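Dating the chapel at Skornlow

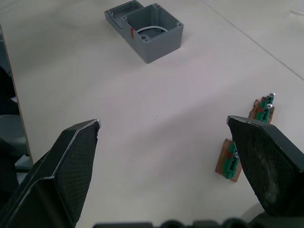
Circuit boards and a gray enclosure on the table.

The chapel at Skornlow is usually given as twelfth century, on the strength of a single charter. I went back on Saturday to look at the masonry again.

The nave walls are coursed rubble with lime mortar. The north doorway has a plain round arch and no molding. None of this gives a date by itself. Similar doorways were still being built in the district 2 centuries later.

The chancel is more useful. Its east wall is bonded into the nave footing for the first four courses only, then changes to a butt joint. Asger Blöndal reads this as a rebuild after a fire. I would want to see burned stone first, and I found none.

Abilio Vallejo has traced the charter to a copy made at Prorberg. The copyist names a church "by the ford," and the nearest ford is around 2,000 feet from the chapel. There may have been an earlier building closer to the water.

The plan has been redrawn at 20 feet to the inch. Mortar notes will follow in November.

Search this blog Go

Contact | Copyright Hovov | Back to top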